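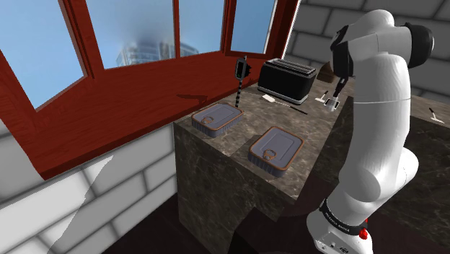 Stone samples, oil uptake, November

Second round on the Gokby offcuts. Question is still whether the Trulinis sealer holds back cooking oil on honed faces as well as it does on polished ones.

Prep: cut faces washed, dried overnight, finished at 200 grit. Two coats of sealer on set A, none on set B. Weighed on the small balance after each coat.

09:40 Oil applied, 2 ml per piece, covered with watch glass.
13:40 Wiped and weighed. Unsealed honed piece gained 114 mg. Sealed honed piece was below what the balance can resolve. Polished pieces to be weighed tomorrow, balance was needed for the Hetau job.

Dark ring on B3 follows a vein. Zeeshan Satti thinks the vein is more porous than the body. Possible, but B3 also has a saw nick there, so I would not use it either way.

To do: repeat B3 on a clean face. Take one sealed piece to 1000 wipe cycles, then oil again. Order more watch glasses.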